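Gotthorpe Residents' Forum > Shared Facilities > Study Alcoves
Topic: What may be left on the desk in a study alcove?
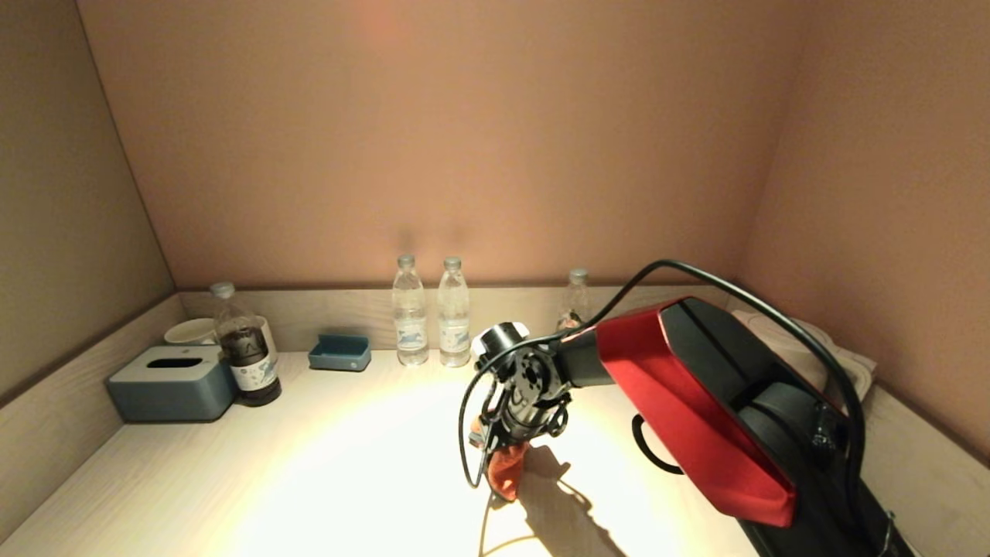
deskwarden_east
The residents' handbook permits "small personal items in regular use" to remain on an alcove desk between bookings, and I would like to establish how other members read that sentence. The alcoves on our floor are narrow, and whatever one person leaves is inherited by the next. In the alcove I booked this morning, a tissue box and a white cup stood on the left, a bottle of dark brown liquid stood beside them, and water bottles were set out toward the ledge at the back. A folded off-white cloth lay in the right corner. I do not object to any one of these items. My concern is the total, and the question of which of them the handbook intended to allow. I would be grateful for considered replies before the matter is raised at the January meeting.

paperclip_north
Thank you for opening this topic. My reading is that tissues are communal by custom and may stay. A cup may stay if it is clean. Drinks should leave with the person who brought them, whether or not they have been opened. The handbook is silent on drinks, but the notice by the elevator says "no food or beverages to be stored," and I take a bottle left overnight to be stored.

Lema_Wing_Resident
I respectfully disagree with the previous member. The elevator notice applies to the lockers. It was put up when the lockers were installed and has never applied to the alcoves. Many of us sit for three or four hours at a time, and it is reasonable to keep water within reach. In the Lema wing we have always allowed sealed water on the desk, provided it is kept to the back, and there has been no complaint that I am aware of.

paperclip_north
I accept the correction concerning the lockers. I would still draw a line between water and the dark bottle. Whether it holds cola or soy sauce (I cannot tell from the picture, the label being too small to read), a spill of either would mark pale wood badly.

quietfloor
If it is soy sauce, I should like to know who is dining in the alcoves.

deskwarden_east
I did not open it and cannot say. I left everything where I found it, as the handbook requires.

oiled_and_waxed
May I speak to the condition of the wood. I refinished a desk of similar pale wood at home, and the rings left by bottles and cups were the hardest marks to remove. Sanding took most of an afternoon and the color never matched afterward. A tray would address this. There appears to be a small blue one toward the back already, although it is too small to take several bottles. I would propose one larger tray per alcove, with the rule that anything liquid stands on it. The Jukia catalog lists a plain tray with a raised lip, and the price is modest.

Lema_Wing_Resident
I could support a tray. I could not support a rule that forbids water altogether.

quietfloor
I am opposed to the tray. Once a place is provided for bottles, bottles will be kept there permanently. We saw this with the umbrella stand, which now holds two curtain rods and a hockey stick. The ledge at the back of the desk is raised and already attracts enough.

oiled_and_waxed
The umbrella stand was never assigned any rule. I do not think the comparison is a fair one.

zotari_room_bookings
Writing on behalf of the Zotari bookings desk. For members' information, the alcoves received 550 bookings last term, against 600 in the term before. Comments left with cancellations mention noise most often, followed by desks that were not clear on arrival. The desk has no authority to remove personal property. It may, however, place a dated slip beside an item, and members who find one are asked to respond to it.

paperclip_north
That is helpful. Would the bookings desk be willing to place slips at closing time, at 10 p.m., so that articles left during the day are not affected?

zotari_room_bookings
Yes, that can be arranged if the meeting approves it.

quietfloor
What is proposed for cloths and towels? A folded cloth in the corner may be there for wiping the desk, or it may be someone's own. I would not care to use it without knowing.

deskwarden_east
A fair point. I suggest that cleaning cloths be kept on the hook outside -- clearly labeled -- and that any other cloth be treated as personal property. I will submit the following wording for the agenda: tissues may remain; cups and drinks are to be removed at the end of each booking; cloths are to be kept on the hook. The tray will be listed as a separate item, as opinion is plainly divided.

Lema_Wing_Resident
Please record my objection to the second clause. I will bring alternative wording on sealed water.

deskwarden_east
Recorded. Kindly post the wording here in advance so that members may read it.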